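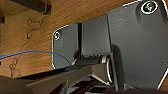
*Warm orange-brown wood grain with line drawings on the surface.*

## Iva Shared Kitchenette, White

Bretwood supplies the Iva kitchenette to offices, schools and community buildings. It is intended for rooms where a full kitchen is not required and several groups share one sink. Wall cabinets, base cabinets and countertop are ordered as a set. The standard color is white, with dark vertical bar handles. Bins, dispensers and notices are provided by the building.

- Item number: 651
- Shelf load, wall cabinets: up to 77 pounds per shelf, evenly spread
- Warranty: 7 years on cabinets and handles
- Price of the standard set: $2,000, installation not included

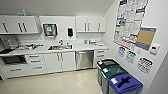

Oddur Hjaltadóttir asks whether the two groups of wall cabinets may be hung at different distances from the sink, as the outlet in her building cannot be moved. They may. The position of each group is to be marked on the room plan sent with the order.

### Care

Wipe the countertop daily with a damp cloth and mild soap. Dishes should not be left to drain directly on the counter overnight; the Jarkard drying rack is available separately. Scouring powder will dull the sink and the faucet. Varnished wood in the same room may be cleaned with a soft cloth, wrung out well. Pen and pencil marks should be tested with plain water first.

Screws in handles and hinges should be checked once a year and tightened by hand.
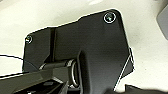 One customer wrote in August that the yearly check was too seldom for a staff room in constant use, and that the handles there needed attention every few months. The care sheet now recommends two checks a year for busy rooms.

Replacement handles and hinges are ordered through Camenzind under the item number given above.

Page revised October 2024.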